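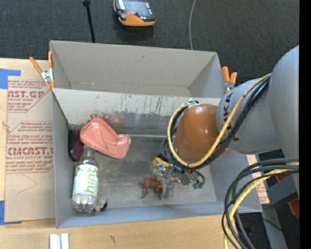 Storing and Reusing Plastic Beverage Bottles at Home

Residents of the Estham district are encouraged to review the following guidance before returning, storing or reusing clear plastic bottles. It replaces the earlier sheet distributed with the December service notice.

Before Storage

Empty each bottle completely and rinse it with cool tap water. Water, tea and unsweetened drinks require one rinse. Juice, milk and sweetened drinks require two, with a small amount of dish soap added to the first. Stand the bottle upside down in a dish rack until no drops remain in the neck. A bottle capped while damp will develop a stale odor within a few days.

Labels may be left in place for collection. Households that wish to remove a wraparound label should cut it lengthwise with blunt-tipped scissors and peel it away from the bottle. Any remaining adhesive can be loosened with cooking oil, left for 8 minutes and wiped off with a paper towel.

Choosing a Bin

A rigid bin with a divider is preferred to a bag. Bottles laid on their sides with the necks facing the same direction take up less room than bottles dropped in at random. Keep cans and glass in a separate compartment. Do not place the bin beside a stove, water heater or radiator.

Cleaning the Bin

Metal and plastic bins should be washed once a month. Use warm water and dish soap, and dry the floor of the bin with a cloth before refilling it. Rust stains on bare metal usually respond to a paste of baking soda and water. Steel wool is not recommended on painted surfaces. Old scrape marks do no harm and may be left alone.

Reuse in the Home

Clean bottles may be used to water houseplants, to hold rinse water for paint brushes or to store dry rice for short periods. They should not be filled with bleach, solvents or any other cleaning product, even when relabeled. Rosalinda Lacson of the Household Services Office advises that bottles used for plants be marked with tape and kept out of the kitchen.

Collection Limits

The Mestberg depot accepts up to 100 bottles per visit. Larger quantities are handled at the Riltov depot by prior arrangement with Noel Lagman. Caps may be left on. Bottles containing liquid will be returned to the resident.

Printed copies of this page are available at the front desk of either depot.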